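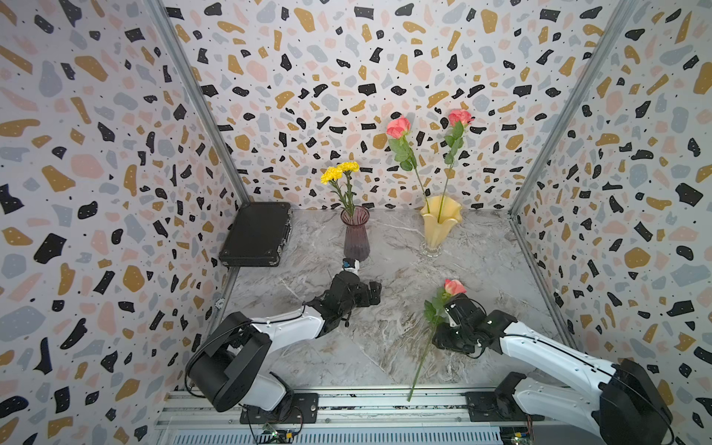 Come write letters with strangers: call for participants

Hi! I'm Bezawit, and I run a small pen pal project out of Prakville called the Okoth Letters. We're looking for 40 people who miss getting real mail and are willing to send some first.

The idea came from my aunt, who kept up with a woman she met on a bus for most of her adult life. They wrote about soup, bad knees, a neighbor's dog, what the river was doing. I got to read a few of those letters and I've been jealous ever since. So last winter I matched up a handful of friends of friends, told them to write to each other, and mostly left them alone. A couple of pairs fizzled. The rest are still going, and one pair has gotten into a very long argument about whether you can freeze cheese (I have opinions, but I'm staying out of it).

Now I want to do it properly, with more people and a bit more of a plan.

What you'd be doing

You write one letter a month for six months to a partner I match you with. By hand if you can, typed if your handwriting is like mine. Two pages is plenty, and one is fine in a busy month. You pay for your own stamps, but I'll mail you a starter packet with paper, envelopes and a list of prompts in case you freeze up in front of the blank page. Jaime Cardoso wrote the prompts and they're great. My favorite is "describe the worst chair in your house."

At the end, if you both say yes, I'd love to borrow a letter or two for a little printed booklet. We're making 200 copies, and everyone who takes part gets one whether their letters are in it or not. If you'd prefer to keep everything private, just tick the box on the form and I'll never ask again.

Who I'm hoping to hear from

Anyone over 18 with a mailing address in the US. You don't have to be a writer. I'd be especially happy to get some people who work nights, people who just moved, and people who live way out where the mail carrier is the main event of the day! I could also use more folks who write in Spanish. Ruth Paucar is handling those matches, and she has a waiting list of exactly one very patient man.

Please don't sign up if you're looking for a date. I say this with love. There are apps.

How matching works

The form asks what you like talking about, what you'd hate talking about, and how chatty you are on a scale I made up. I read every one myself at the kitchen table, with Wilson Nina reading over my shoulder and disagreeing. Your partner gets your first name and your address. If you don't want to share your address, use our box at the Grevidano Street post office and I'll forward things along every Thursday. It adds a few days.

If a match isn't working, tell me and I'll find you a new one. No hard feelings, and you don't have to explain.

How to apply

Ask me for the form by email or by postcard. Postcards get answered first, I can't help it. Send it back by Dec 31, 2022, and I'll write to everybody in the new year, including the people I can't fit in this time.

Okoth Letters, Prakville | Contact: Bezawit Lemma | © Okoth Letters | Back to top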